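Progress report to the Stevens fund
2020-06-25
Prepared by Rónán Nic Giolla, Vastavby workshop

Dear all,

Thank you again for your patience over the spring, and for the kind notes that came with the second payment. I know I promised a short report this time, and I have tried, but there is a good deal to tell and most of it is cheerful.

When I wrote in February we had the keys to the room and very little else. Since then the electrics have been finished, the floor has been sealed, and the old shelving from Kistorum has been cleaned up and bolted to the long wall (it is heavier than any of us remembered, and I would not care to move it again). We have spent $1,089 on fittings and small furniture so far, against the $600 we had set aside for that line. The difference came out of the money we saved on paint, so the total for the room has not changed. Receipts are in the folder I sent last week.

The tabletop took longer than anything else. We looked at plain white and at a pale gray before settling on the dark gray with the marble veining, and I am so glad we held out for it, even with the 9 extra days of waiting. It sits very well against the white walls. The circle pattern for the walls was a longer conversation, I admit! Avano sent over 3 versions, and the one we chose is the loosest of them, all scribbly rings in black with thin gray outlines. I was the last to be won over and now I like it best of anybody.
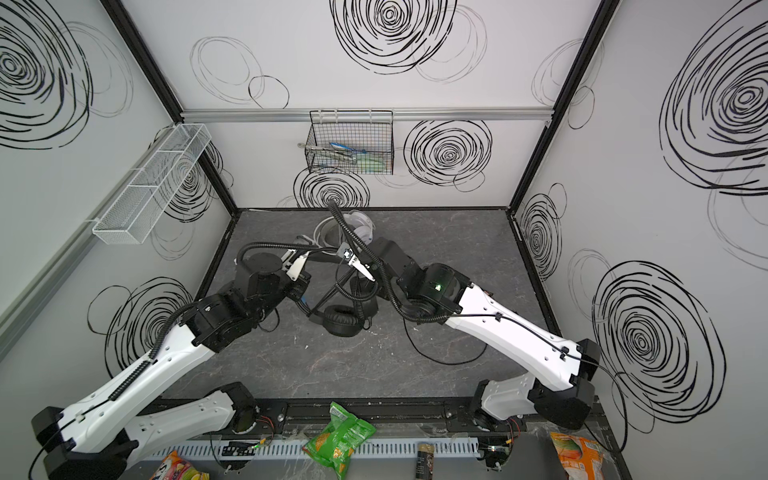 Headsets are still kept out on the table, and I would like to see them get a home of their own before the fall. A pair of hooks or a shallow shelf would do nicely, and I have put a small sum for it in the next budget. Cables are the other bit of tidying on my list. I have asked for a quote on clips and a length of trunking and will pass it along as soon as it arrives.

What remains after that is mostly the door, which sticks, and a second lamp for the entry. If any of you are passing, please do come in and see it for yourselves. The kettle works.

With warm thanks,
Rónán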